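3.2 Collecting the sock demonstrations

All demonstrations for the Predness task set were recorded by remote control. The operator moves a pair of hand-held leader arms, and the two follower arms in the cell copy their joint positions. The task in this section is sock sorting, which we chose because socks are soft, vary in pattern and seldom land in the same shape twice.
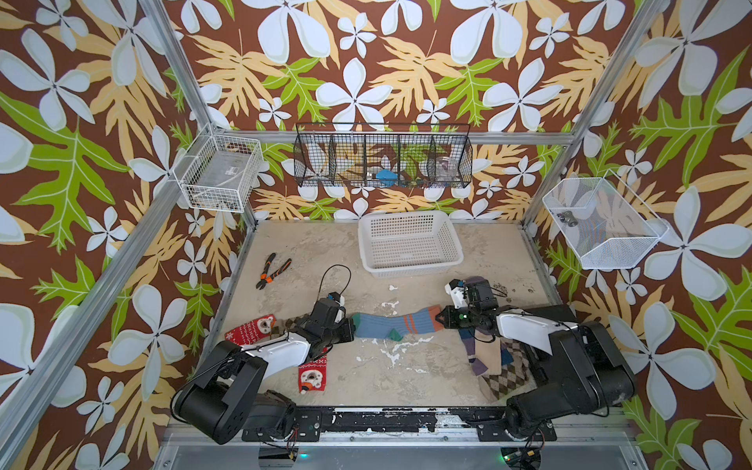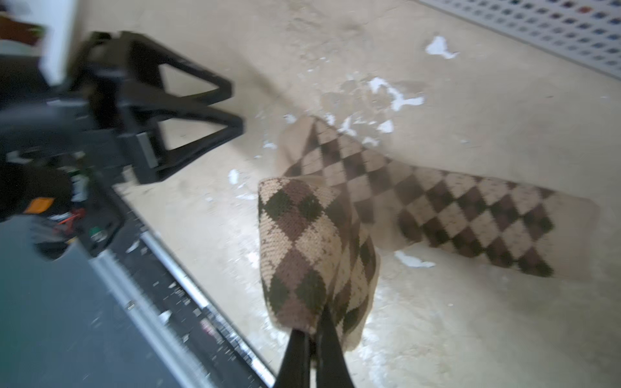
Figure 4. Sock handling in the Predness cell. One view takes in both arms, with a blue sock held between the two grippers; the other, from a wrist camera, shows a single gripper holding an argyle sock.

Why did we use remote control and not guide the arms by hand?

Guiding by hand puts the operator's own arms and body into the camera views, and a policy trained on those views may come to depend on them. It is also tiring to move two arms at once while keeping both grippers closed on cloth. With leader arms the operator stays outside the cell and can work both grippers freely. The cost is a loss of touch: the leader arms used here give no force feedback, so the operator has to judge the pull on a sock by eye.

We did test hand guiding before settling on this set-up. In a short trial in July, operators guided the arms directly through the same task using the Vasiliu control software in its free-drive mode. The motions were smooth when only one arm was needed. When both arms had to hold one sock, operators tended to move one arm, stop, and then move the other, and the recordings took on this stop-start rhythm. We dropped the hand-guided recordings from the training set and do not report on them further.

Each demonstration starts with a mixed pile tipped onto the work surface. The operator picks a sock, straightens it if needed, and lays it beside its match. If no match can be seen, the sock is moved to the side and the operator goes on to the next one. We gave no fixed order for picking. Early on we had asked operators to work from left to right, but this led them to drag socks out from under others -- a habit the policy then copied.

The final set holds 774 demonstrations from 9 operators. Each operator had a practice period of 2 hours on the leader arms before any recording was kept. A demonstration was thrown out if the operator stopped it, if an arm reached a joint limit, or if a camera stream dropped. Dropped grasps were left in as long as the operator recovered from them, as we wanted the policy to see how a missed pick is put right.

Joint positions, gripper openings and camera images were saved together by the Zodier logger and matched by time stamp. Long pauses at the start and end of each recording were trimmed automatically. Pauses in the middle were kept. Some of these are plain hesitation, but others come just before a regrasp, and we found no simple rule that would separate the two.

For comparison we also trained on the Plirkwood set, which contains 3,000 single-arm recordings of cloth being picked and placed. It has no two-arm pulling motions, so we used it only for pre-training the image encoder. Section 4 gives the results with and without this step.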